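Sim results for tray pushing, does texture randomization matter?

Dikard forum > Manipulation > Methods

pirmin_a
Monday, August 17, 2020
I repeated the Campos test in simulation with 73 episodes per setting. With random table textures the success was 10 points lower than with one fixed texture. I expected the opposite. Has anyone seen this?

gokunby26
Were you evaluating on the same fixed texture? Then the result is normal. You measured memory of one table.

pirmin_a
No, the evaluation used textures that neither policy had seen.

jintana.p
I do not agree that it is normal or strange. Two seeds are too few to say. In May we had a gap of this size and it disappeared with more seeds.

gokunby26
Seeds, fine, but I would first check the contrast. A white tray is easy to find on almost any brown.

jintana.p
My notes on the setup are below, copied from our Julinberg page.
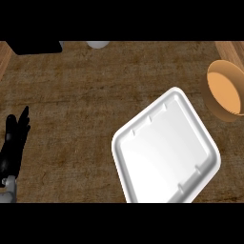

2 min read
The table has a worn brown texture with darker patches. The white tray is turned near 45 degrees and the tan bowl is farther to the right. Both are empty. We keep the objects and change only the surface.

pirmin_a
Thank you. I will run more seeds first, then the contrast.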